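Can a Robot Take Out the Trash Yet?
Final project report, Section 3: The Office Chores

Our supervisor, Teresa Ní Chonaill, asked us at the start of the project to write down what we expected before we had any results to be embarrassed by. I wrote that tidying an office would be solved by March. It is in my notebook, underlined.

The plan was modest. We took 16 chores that a person does without thinking, such as wiping a desk, pushing in a chair or putting trash in a bin, and asked whether a two-armed robot could do them without help. Help meant anyone touching the robot, the object or the emergency stop. Talking to the robot was allowed, and we did a lot of it, mostly in a tone I would not use with a coworker.

The low-level control came from the Plemix package, which the lab already had. The part that decides what to do next we called Tavares, and we trained it on 3833 short recordings of people steering the arms through the chores. I personally steered 234 of them and can report that picking up litter through a pair of robot hands is much slower than picking up litter.

The trash chores looked like the easy end of the list. A bin has a big opening, it stays where you put it, and it doesn't mind being missed. What we had not thought about was the bag. A liner is thin, see-through and never hangs the same way twice, and Tavares had firm opinions about where the rim was.

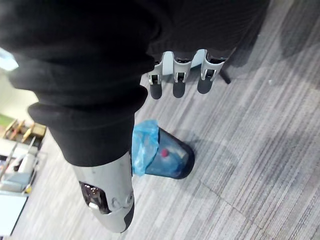

Dropping things in went well enough once we taught the arm to come down from above and let go early. Getting the bag out again did not. To lift a full liner you have to find the edge, pinch it, gather it and pull straight up, and each of those steps can fail while looking fine to the software. On one memorable run the arm rose smoothly to full height, holding nothing, and the log recorded a success.

By our own rules, the robot finished 3 of the chores reliably. Several more worked if the room was arranged the way the robot liked it – at which point you have done most of the chore yourself. Emptying the bin stayed on the failed list to the end.

If we had another semester, I would drop half the list and spend the time on bags. Force readings at the fingertips would probably tell us more than better cameras, although Teresa thinks we need both. I would also change what the log counts as a success.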